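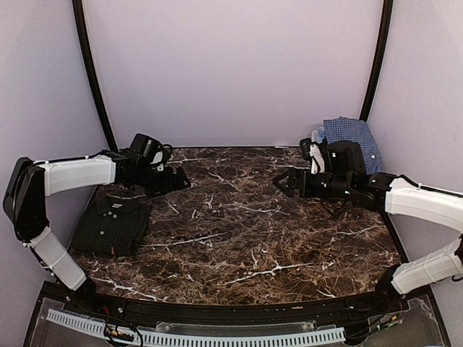
Folding a shirt so that it stays folded is mostly a matter of getting the front right before you touch the sleeves, and I do wish I'd learnt it sooner. Do up the buttons first, then lay it face down and smooth it out with your palms. Bring each side in towards the middle with its sleeve laid flat along it, then fold the bottom up in 2 goes and turn the whole thing over. You're after a neat rectangle like the black one, with the collar at the top and the placket running down the centre, so you can tell which shirt it is without pulling the pile about.

If a little tag pokes out at the bottom, just tuck it under, my dears.

By Brenda Ashworth, June

Search Brerside Home
Go

Related
Rolling socks for small drawers
Fitted sheets, a calmer way
Storing winter jumpers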